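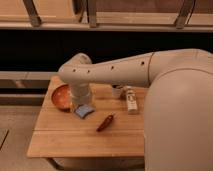 *Abb. 1: Arm über dem Holztisch, Greifer nach unten. Auf der Platte unter anderem eine orangebraune Schale, eine rote Chilischote und etwas kleines Blaues aus Stoff oder Schwamm.*

# Einheit 3: Einen Manipulationsplatz planen und bezahlen

Kurs »Robotik im kleinen Labor«, Skript zur dritten Sitzung
Stand: 2021-01-24, Maiara Camargo

Heute geht es ums Geld, und ich freue mich seit Wochen darauf! Beschaffung klingt nach Formularen, aber in der Planung entscheidet sich, welche Versuche ihr später überhaupt machen könnt. Wer einmal eine Stückliste für einen Greifplatz geschrieben hat, sieht jeden fertigen Aufbau mit anderen Augen.

## 3.1 Womit anfangen?

Mit der Aufgabe. Schreibt zuerst in einem Satz auf, was der Arm tun soll, und zwar so konkret, dass jemand anderes den Versuch nachstellen könnte. »Küchenobjekte greifen« reicht nicht. »Eine Chilischote vom Tisch aufnehmen und in eine Schale legen« ist schon viel besser, denn daraus lassen sich fast alle Anforderungen ableiten:

- **Reichweite:** der entfernteste Punkt, an dem noch gegriffen wird, plus Reserve für den senkrecht stehenden Greifer
- **Traglast:** Objekt *und* Greifer *und* Kabel oder Schläuche
- **Greiferöffnung:** breitestes Objekt, an der Stelle gemessen, an der tatsächlich zugegriffen wird
- **Feinheit:** dünnstes Objekt, das flach auf der Platte liegt
- **Höhe:** was über und hinter dem Arm hängt, also auch Regale und deren Halterungen

Schaut dazu noch einmal auf Abb. 1. Die Schote ist schmal und liegt direkt auf dem Holz, der Greifer muss also sehr nah an die Platte heran. Weiter hinten, unter dem Unterarm, stehen eine kleine weiße Tasse und ein Fläschchen mit dunklem Verschluss. Für die Bahnplanung sind das Hindernisse, auch wenn sie in der Aufgabe gar nicht vorkommen. Und am oberen Rand zieht sich ein Holzregal mit schrägen Metallwinkeln quer über den Platz. Solche Einbauten gehören in die Skizze, bevor das Angebot eingeholt wird!

## 3.2 Die Kostenblöcke

Der Arm ist der Posten, über den alle reden. Im Budget gehören mindestens diese Blöcke daneben:

| Block | Typische Posten | Wird gern vergessen |
|---|---|---|
| Manipulator | Arm, Steuerung, Notaus | Transport, Einbringung |
| Endeffektor | Greifer, Finger, Flansch | Ersatzfinger |
| Platz | Tisch, Befestigung, Licht | Verstärkung der Platte |
| Wahrnehmung | Kameras, Halter, Kabel | Kalibriertafel, längere Kabel |
| Rechner | Arbeitsplatz, Speicher | Datensicherung |
| Objekte | Schalen, Tassen, Lebensmittel | laufender Nachkauf |
| Betrieb | Wartung, Schulung | Arbeitszeit |

Der Block »Objekte« ist mein Liebling. Er kostet fast nichts und bestimmt trotzdem, wie aussagekräftig die Versuche werden. Glänzende Flächen, weiche Stoffe, kleine gekrümmte Dinge: Jede Eigenschaft stellt andere Ansprüche an Kamera und Finger. Plant eine Objektkiste mit 28 Teilen und kauft von jedem zerbrechlichen Teil gleich ein zweites, solange es das Modell noch gibt.

## 3.3 Durchgerechnetes Beispiel: Greifplatz Histodden

Toshio Okabe und Nandi Shezi haben uns ihre Planungsunterlagen für den Greifplatz am Standort Histodden überlassen (herzlichen Dank!). Zwei Angebote lagen vor, eines von Jurel und eines von Muriithi.

**Jurel** bot das Komplettpaket an, mit Tisch, Montage und Einweisung. Die Gewährleistung lief über einen einzigen Ansprechpartner. Dafür waren Greifer und Steuerung fest aufeinander abgestimmt, ein späterer Wechsel hätte einen neuen Adapter und eine neue Softwarelizenz verlangt.

**Muriithi** bot nur Arm und Steuerung an, im Kaufpreis niedriger, Lieferzeit 13 Wochen. Tisch, Greifer und Kamerahalter wären einzeln zu beschaffen gewesen.

Toshio hat daraufhin etwas gemacht, das ich allen empfehle: Er hat die eigene Arbeitszeit eingetragen. Für Auswahl, Aufbau und Inbetriebnahme der Muriithi-Variante kamen 400 Stunden zusammen. Damit schmolz der Preisvorteil deutlich. Die Gruppe hat sich am Ende trotzdem für Muriithi entschieden, denn der Aufbau sollte Teil der Ausbildung sein und die Stunden waren als Lehre ohnehin vorgesehen. In einem Labor ohne Studierende wäre die Rechnung vermutlich anders ausgegangen.

Aus Nandis Notizen stammt folgende Reihenfolge der Bestellungen:

1. Arm und Steuerung (längste Lieferzeit, sofort auslösen)
2. Tisch und Befestigung, sobald das Lochbild des Sockels schriftlich vorliegt
3. Greifer mit zwei Sätzen Finger
4. Kameras und Halter
5. Rechner, so spät wie vertretbar
6. Objektkiste

Punkt 2 bitte dick unterstreichen. In Histodden wurde der Tisch nach einem Prospektmaß bestellt, und die Bohrungen mussten neu gesetzt werden.

## 3.4 Tischplatte und Umfeld

Holz, Aluminiumprofil oder Stahl? Darüber lässt sich herrlich streiten. Eine Holzplatte ist schnell beschafft, leicht zu bearbeiten und sieht nach Küche aus, was für Haushaltsaufgaben durchaus erwünscht sein kann. Prüft aber, ob sie sich bei schnellen Bewegungen mitbewegt, falls der Sockel darauf montiert wird. Steht der Roboter auf einem eigenen Fuß, wird die Frage einfacher. Dafür muss die Lage von Tisch und Fuß zueinander gesichert sein, sonst stimmt die Kalibrierung nach jedem Anrempeln nicht mehr.

Fugen in der Platte gehören ebenfalls in die Planung. Kleine Objekte können daran hängen bleiben, und in manchen Kamerabildern sieht eine Fuge wie eine Kante aus. Tia Hollis hat dazu in der letzten Sitzung eine schöne Messreihe gezeigt, die Folien liegen im Kursordner.

## 3.5 Reserve und Folgekosten

Eine Reserve ist ein eigener Posten mit eigener Zeile. Versteckt sie nicht in aufgerundeten Einzelpreisen, das rächt sich bei der ersten Rückfrage der Verwaltung. Zu den Folgekosten zählen:

- Fingerbeläge und andere Verschleißteile
- Wartungsvertrag oder Rücklage für Reparaturen
- Lizenzen nach Ablauf des ersten Jahres
- Speicherplatz, der mit jeder Kamera wächst
- Platzmiete, falls intern verrechnet wird

Für die Planung verwenden wir im Kurs die Tabellenvorlage **Sundis**. Sie rechnet Anschaffung und Betrieb über 3 Jahre zusammen und trennt einmalige von laufenden Kosten. Gelbe Felder ausfüllen, graue in Ruhe lassen.

## 3.6 Aufgabe bis zur nächsten Sitzung

Plant in Zweiergruppen einen Platz wie in Abb. 1 für diese Aufgabe: *Der Arm legt die Chilischote in die Schale, ohne Tasse und Flasche zu berühren.* Klärt zuerst, in welcher Lage die Schale stehen soll, und haltet das als Annahme fest.

Abzugeben sind:

- Aufgabensatz und Anforderungsliste nach 3.1
- Skizze von oben und von der Seite, mit Regal
- ausgefüllte Sundis-Vorlage in zwei Varianten (Komplettpaket und Einzelbeschaffung)
- eine halbe Seite Begründung für eure Wahl

Abgabe im Februar, der genaue Termin steht im Kursordner. Fragen zur Vorlage bitte an Miyuki Mizuno, Fragen zu Greifern sehr gern an mich. Bringt zur Besprechung eure Skizzen auf Papier mit, wir hängen sie nebeneinander und zeichnen direkt hinein.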